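Last updated June 30, 2018

Laundry day, again, and I finally did the thing I've been putting off since January, which was to dump out the whole T-shirt drawer and start over. It hasn't closed right for months. I've been shoving it with my hip every morning and then acting surprised when it pops back open an inch.

So everything came out onto the bed, clean stuff from the dryer too, and it made a pile so big the cat moved to the windowsill in disgust. There were shirts in there I'd forgotten I owned! The gray one from the Woncombe fun run (I walked most of it), the Sirkurness ferry shirt with the peeling letters, and that awful orange one I got free when I opened my account at Illard. Why did I keep that? I'd never wear it out of the house and it's too scratchy to sleep in. Into the bag it went, and then I took it out again, and then I made myself put it back.

The folding is where I always lose patience. I grew up with the in-half, in-half-again method, which gives you a fat little square that slides apart the second you pull out the one underneath. This time I tried it the other way: shirt flat, one side in, sleeve back, other side in, then up from the bottom. The first few were terrible. I kept getting a lump at the shoulder where the sleeve bunched up, and I'd have to open the whole thing and smooth it with my forearm like I was rolling out pie crust.

What helped was getting off the bed. You can't fold anything properly on a mattress, it just sinks, and the hem goes wandering off while you're busy with the collar.
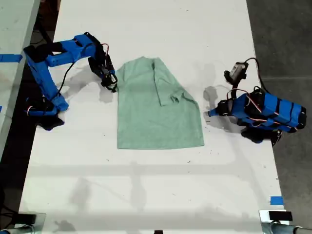 A hard flat surface makes such a difference, and so does bringing the sleeve in at a slant and not fussing over the little crumple at the cuff. It all gets tucked under anyway. By the end I had a rhythm going and the radio on, and I'd stopped redoing them.

I did nearly 20 before lunch and then the rest after a grilled cheese. They're standing up in the drawer now, lights at the front, darks at the back, and it closes with one finger. I've opened and shut it more than I'd like to admit.

The bag for the thrift store is by the front door. Spent $10 on a new hamper at Deák, the old one had lost a handle. Socks tomorrow, if I can face them.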